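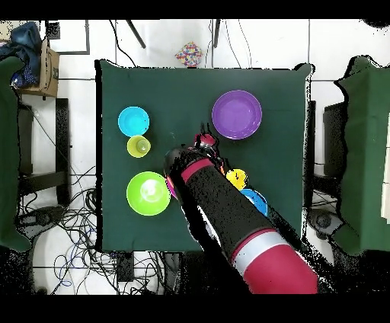
I have been slowly replacing every boring dish in my house with a colorful one, and I think I've finally reached the point where I should write some of it down, mostly because my sister-in-law keeps asking me where I got things and I keep giving her different answers.

It started with the purple bowl. I found it at the big indoor market in Wesadstead, on a table near the back where everything smells a little like candle wax, and I walked past it twice. I don't usually buy serving bowls. I own serving bowls (white ones, from when we got married, all perfectly fine) and I had no plan for another. But it was so purple! Not lavender, not plum, just a big loud violet with a wide rim, and I carried it around for twenty minutes while pretending to look at lamps. Then I paid for it and drove home with it buckled into the passenger seat.

It's a terrible bowl for soup, let me say that right away. It's too shallow and you end up doing this slow, careful walk from the stove to the table with your elbows out. But for salad it's wonderful, and for chips it's even better, and green things look amazing in it. I put a pile of snap peas in it over the summer and my kids ate the entire pile, which has never happened with snap peas in a white bowl. I don't know if there's any science there. I'm just telling you what happened.

After that I wanted everything to be a color. The lime green one came next, then the little turquoise one, then a yellow-green cup that was supposed to be for me and got taken over by my youngest for milk. The blue dish was a gift from my mother, who said she'd noticed "a theme" and wanted to get in on it. It took most of a year, and I went slowly on purpose. I made a rule that I could only buy a new piece if I gave one old one away, and I've mostly stuck to it. (The yellow-green cup didn't count. Cups are different.)

The tablecloth matters more than I expected. I had a cream one for ages and the bowls looked like toys on it, sort of scattered and babyish. Then I pulled out a dark green cloth for the holidays and forgot to put it away, and one morning in January I came downstairs and everything looked so good that I stood there with my coffee getting cold. Dark green makes purple look expensive. It makes lime look like it was your idea. Turquoise nearly glows on it. If you have bright dishes and they look a bit silly to you, try a dark cloth before you give up on them, and let it hang over the edge a little so the table gets some shape.

Our table is square, by the way, and I will defend square tables to anyone. We had a long one in the last house and people always ended up in two separate conversations, one at each end, with some poor person in the middle turning their head back and forth. At a square table everyone is about the same distance from the potatoes. The one problem is the middle. It's a big middle! You can't put one thing in the center and call it done, because it looks lonely, and if you put a row of things down it you've just made a long table again.

What I do now is scatter. I put the biggest bowl off to one side, toward a corner, and never in the center. Then the small ones go in a loose little bunch on the opposite side, close enough to nearly touch, so they add up to something. The blue dish goes down nearer to whoever is going to want it. It took me a while to stop lining everything up. I'm a liner-upper by nature, I fold dish towels in thirds, and the first few times I set the table this way I had to leave the room so I wouldn't fix it.

A few people asked about washing, so here's my experience. I wash all of mine by hand in the evening, with the plain Skedora dish soap I've been buying forever, and a soft sponge. I tried the dishwasher once with an older orange bowl, one I had before any of this, and it came out looking tired, kind of chalky around the rim. Maybe that bowl was on its way out anyway. But I'm attached to the purple one and I'm not going to run the experiment again. Tomato sauce is the other thing to watch for. Rinse it right away, don't leave it overnight, and don't believe anyone in your house who says it's "soaking."

For storage I gave them an open shelf in the kitchen, 70 inches across, which sounds enormous and is already full. They used to be stacked in a cabinet and I never used them, I'd just grab whatever white thing was on top. Now I see them when I walk in and I grab whatever matches my mood. I'm aware of how that sounds. The shelf was $90 at the Plestar outlet, with brackets, and putting it up took one afternoon and one argument about studs. We were both wrong about the studs.

I should be fair and list what hasn't worked. Red was a mistake. I bought a red bowl thinking it would pull everything together and it just yelled at the other ones, and on the green cloth it turned the whole table into Christmas. It lives in the bathroom now with cotton balls in it and it's very happy there. Patterned things were also harder than I thought. I love dots, I'd put dots on anything, but a dotted bowl next to six plain bright ones is one thing too many for your eyes. So I keep my patterns to napkins, and even then only small ones. And I had a big pink platter for exactly one weekend before I admitted it was too wide for the shelf and too wide for the sink.

The shopping part is where I get the most questions. Thrift stores are hit or miss, and in my area it's mostly miss, with a lot of beige. Markets are better. Yard sales in October are surprisingly great, I think people want to clear out before the weather turns, and I've come home with some of my favorite small pieces that way. The nicest new bowls I've found came from a little shop called Oral (yes, like that, I asked about the name and got a long story about a grandmother) and they have a back room with seconds. There was one set in there for $119 that I still think about. It was every color from yellow to dark blue, like a paint strip. I didn't buy it. I went back to not buy it again a few weeks later.

I did add up what I've spent on this whole project, shelf and cloth included, and I've come in under my limit. The limit was $400 for the year, and I set it with a very straight face and then wrote down every single dollar on the inside cover of my recipe notebook. I'd recommend doing that if you're like me, and small things have a way of not counting in your head. A three-dollar cup is nothing, and then you have a great many three-dollar cups.

As for what goes in them, the small bowls are the hardest workers by a mile. Chopped herbs, olives, the good salt, lemon wedges, the last six blueberries that somebody insists on saving. I used to put jars straight on the table, and I still do when I'm tired, but there's something about tipping olives into a turquoise bowl that makes a regular weeknight dinner feel like company's coming. My husband calls it "bowl theater." He also now refuses to eat popcorn out of anything except the lime green one, so I don't think he gets to have an opinion.

Next up I'd like to find an orange that behaves, something soft, closer to apricot, and maybe a second dark cloth so the green one can have a rest between washes. Navy, I'm thinking, or a really deep brown. If any of you have used brown under bright dishes, please tell me how it looked in the evening with the lamps on — I can't picture it, and the fabric place won't take back cut yardage. I've got a swatch taped to the table leg right now and I keep crouching down to look at it.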